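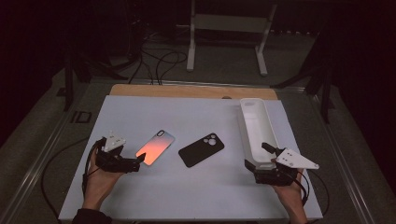
How do you store spare phone cases so they don't get scratched or go sticky?
Posted by Sumaiya Navaratnam, May 2019

I've ended up with a drawer full of cases, mostly glossy ones and a few plain black ones, and every time I pull one out it has a new mark on it. A couple of the soft ones have gone tacky too, and one has picked up a blue smudge from the case it was lying against. I like swapping them about so I don't want to chuck the lot! Is there a decent way of keeping them that doesn't cost much?

Kasun Jayawardena
Lay them flat in a shallow tray, one layer deep, with a bit of soft cloth between any that touch. I had the very same drawer (mine had keys in it as well, which did them no favours) and the scratches stopped once I'd moved the cases into a tray of their own. Keep the glossy ones back side up and don't stack them.

For the tacky ones, wash them in lukewarm water with a drop of washing-up liquid, rinse and leave them to dry overnight before you put them away. I put one back damp last winter and it came out worse than it went in. If it's still sticky after 2 washes I'd say the material is breaking down and you may as well bin it. The blue smudge is probably dye, and I've never got that out of a soft case. Keep the coloured ones apart from the pale ones and away from the radiator or a sunny windowsill.

Shafiq Kodikara
I just use a shoebox. Works fine.

Moushumi Biswas
I got a drawer divider from Drumero, the one with 3 long sections, and a case sits in it very nicely if your phone isn't one of the massive ones. Measure your drawer first, I didn't and had to send the first one back. Hard cases at the front, soft ones in the middle, and the back bit is for cables, which I know isn't what you asked but it's so handy!

One more thing, if you've got a case with a big camera hole, check for grit round the rim before you put it back on your phone. I wipe mine with a glasses cloth. An old toothbrush does the corners.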